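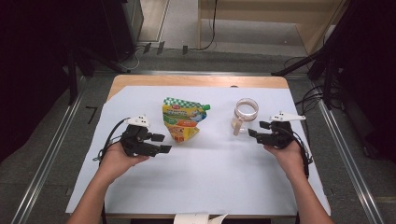 One user on the Skurport trial asked whether the Fumby could simply be left to refill a jug from a soft pouch by itself, and said that if it couldn't, she would rather do the pouring. For now she is right to stay nearby. Pouring from a spouted pouch is still a supervised chore.

4.2 Teaching a pouring task

Before you start, lay paper over the table and smooth it down. Use a measuring jug with a handle.

1. Put the pouch and the jug between the two grippers, with a clear gap on either side.
2. Hold one gripper in each hand. Keep both cables clear of your forearms.
3. Close one gripper on the pouch and the other on the jug handle. Stop closing as soon as the item is held.
4. Carry out the pour at an even speed, then set both items down and open the grippers.
5. Repeat the whole task 6 times. Move the jug a little each time.
6. Select Save, then Review. Delete any run in which an item slipped.

Note: Rigid containers need fewer runs -- 4 is enough for a box or a tin. Soft packs change shape as they empty, and the Fumby may lose its grip part way through.

Note: The unit does not judge fill level well in clear containers. Check the level yourself.

CAUTION: Do not lift more than 850 g with either gripper.

CAUTION: Never use hot liquids, bleach or anything under pressure.

If the Fumby drops the same item twice when working alone, go back to step 1 and teach the task again. Folding cloths and clearing plates are covered in section 4.3.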